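Gas main coming through our lane -- easement offer and what happens to the field drain?

Posted in Pipelines, Cables and Wayleaves
Asked by Skasell

Hello all, I hope somebody here can help, as I've been going round in circles with this since October and my husband has stopped listening.

We have a smallholding just outside Grostavum, nothing grand, a few sheep and a paddock we let out for hay. The Ekov gas pipeline is due to cross the bottom of our land. The route takes 293 metres of our side of the hedge, and they want a working strip 15 metres wide while they dig, which seems an awful lot for one pipe! We signed the first letter, the one that lets them come and survey, and they paid us 600 for that without any fuss. The surveyors were very pleasant and shut all the gates.

Now the second letter has come with the proper easement in it, and I have two worries. The first is that I don't know whether having signed the survey letter means we've already agreed to the rest. A neighbour further up says she was told it does. The second is the old clay land drain, which runs straight across the route. If they break it the paddock will be a pond by Christmas, and the letter only says the land will be "reinstated to a reasonable condition", which could mean anything.

I've got all the paperwork spread over every surface in the house and would dearly love my kitchen back. Has anyone been through this? Did you use an agent, and did you have to pay for them yourselves?
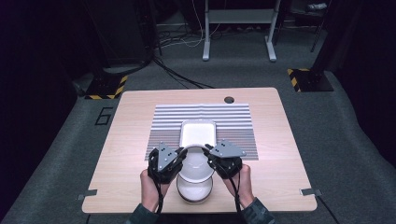
Striped mat and white tray on the table

Thank you in advance, and sorry for going on. I should add that the contractor on our stretch is called Wang, in case anybody has had dealings with them.

Wang_is_not_my_name

we had them two years ago, different pipe. they were late starting and late finishing, nearly a whole summer with the fence up. money came in the end. take photos of everything before they start, gateposts as well. don't know about the drain, we haven't got one 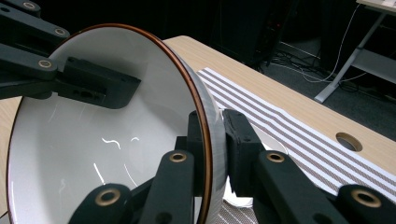

Geert Mulder

Good evening, and please don't apologise for going on, as I am about to do a good deal worse.

I farmed beside a gas main for most of my working life and had a second one put through when I was old enough to know better, so I've seen this done well and done badly. I'm not a solicitor, so do take what follows as one neighbour talking to another over the gate.

On your first worry, have another look at the survey letter itself. In my case the survey consent and the easement were entirely separate documents, and signing one didn't commit me to the other. Yours may well be the same, but it does come down to the wording, and I wouldn't go by what the lady up the road was told (I was told all sorts). If there's a line in it about granting rights in the future, get somebody qualified to read it before you reply to anything.

Now, the drain. Please don't accept "reasonable condition" on its own. Ask for a written drainage schedule. Mine showed where each drain was, how it would be carried across the trench while they were working, and who would come back if it failed afterwards. That last bit mattered to me more than the payment did -- my first pipe had no such schedule, and I spent 780 of my own money putting a wet corner right and never saw a penny of it back. With the second I asked for it at the start and they agreed almost straight away. The drain did sink the following winter, and two lads turned up with a digger and relaid it.

If you have an old plan of the drain, send them a copy and keep the original. If you haven't, walk the ditch after heavy rain and put a cane in wherever you see water coming out.

As for an agent, yes, I used one, and the pipeline company paid her fees. It's a common enough arrangement but you want it in writing before she starts work, with any limit on the fees set out, or you might find yourself with the bill. Ask the agent for that letter at your very first meeting.

The working strip always looks enormous, by the way. They have to keep the topsoil in one heap and the subsoil in another, and then there's the pipe itself laid out and the machines going up and down beside it. Do ask that the two heaps are kept apart, and go down and look now and again with a flask of something. I found the foreman much easier to talk to than the office.

One more thing, about your hay tenant. Tell him now. He may have a claim of his own for the lost crop, and it's a kinder conversation before the fence goes up.

Do come back and let us know how you get on with it.

Skasell

Oh Geert, thank you, that is so kind. I've dug out the survey letter and it only mentions access for surveying and trial holes, so I feel a bit better already. I hadn't thought about the hay at all! I'll ring round for an agent in the morning and ask about the drainage schedule. There's a plan of sorts in my father-in-law's handwriting, if I can work out which way up it goes.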